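3. Januar 2024, Werkstattbuch Antragsstrecke

So, erster Arbeitstag im neuen Jahr, Kaffee steht, und ich hab mir gleich das Ding vorgenommen, das uns vor den Feiertagen alle genervt hat: die doppelten Haushaltsdaten. Wer bei uns Wohngeldzuschuss und Kitaplatz beantragt, tippt immer noch alles zweimal ein. Name, Geburtsdatum der Kinder, Einkommen, Miete -- und dann sitzt dieselbe Person bei Palesa am Schreibtisch und wird das Ganze zum dritten Mal gefragt. Palesa hat mir im Dezember einen Stapel Notizen aus der Beratung hingelegt, den hab ich heute endlich gelesen. Ganz durch! Am schlimmsten ist das Feld "Haushaltsmitglieder", weil die beiden Programme darunter etwas Verschiedenes verstehen. Beim Zuschuss zählt die Oma mit, wenn sie im selben Haushalt wirtschaftet, beim Kitaplatz interessiert sie niemanden.

Also Versuch 1: ein gemeinsamer Personenstamm in Hasel, und jedes Programm zieht sich daraus, was es braucht. Hab den Testbestand mit 2000 Datensätzen aus Ronthorpe geladen (alles anonymisiert, Sizwe hat's noch mal geprüft, danke!). Beim Abgleich sind 52 Stück hängen geblieben. Erst dachte ich, klar, Umlaute, wie immer. Waren aber nur ein paar. Der Rest sind getrennt lebende Eltern, bei denen das Kind in zwei Haushalten gemeldet ist, und unser Abgleich wirft dann einfach den älteren Eintrag weg. Das darf so auf keinen Fall raus. Ich hab die Regel erst mal abgeschaltet, die Fälle landen jetzt in einer Liste zum Nachschauen von Hand. 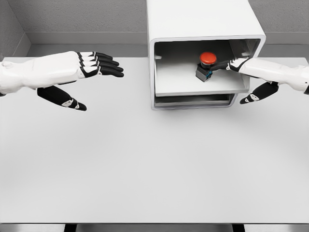 Abb. 1: Simulation, rechte Hand mit gestrecktem Zeigefinger Richtung roter Taster

Nachmittags mit Tươi telefoniert, wegen der Nachweise. Die Idee: einmal hochgeladen, gilt der Mietvertrag für alle Programme, bis sich was ändert. Klingt banal, aber dafür brauchen wir eine Einwilligung, die man auch versteht. Der jetzige Text hat 8 Absätze, den liest doch kein Mensch. Tươi will einen Entwurf in einfacher Sprache machen, ich such derweil raus, wo im Formular die Zustimmung überhaupt gespeichert wird. (Verdacht: nirgends. Wir speichern nur das fertige PDF. Bitte lass mich unrecht haben.)

Offen:
-- Mpho fragen, ob Motaung die Schnittstelle zum Melderegister noch pflegt oder ob wir da seit August ins Leere schicken
-- Abbruchseite: wer zwischendurch rausfliegt, fängt wieder bei null an. Zwischenspeichern!
-- Feld "Haushaltsmitglieder" in zwei Fragen aufteilen, Wortlaut mit Palesa abstimmen
-- Liste der hängen gebliebenen Fälle an Keabetswe, aber bitte über die Ablage und nicht per Mail

Morgen früh zuerst das mit der Einwilligung, danach den Abgleich ohne die Wegwerfregel noch mal komplett laufen lassen.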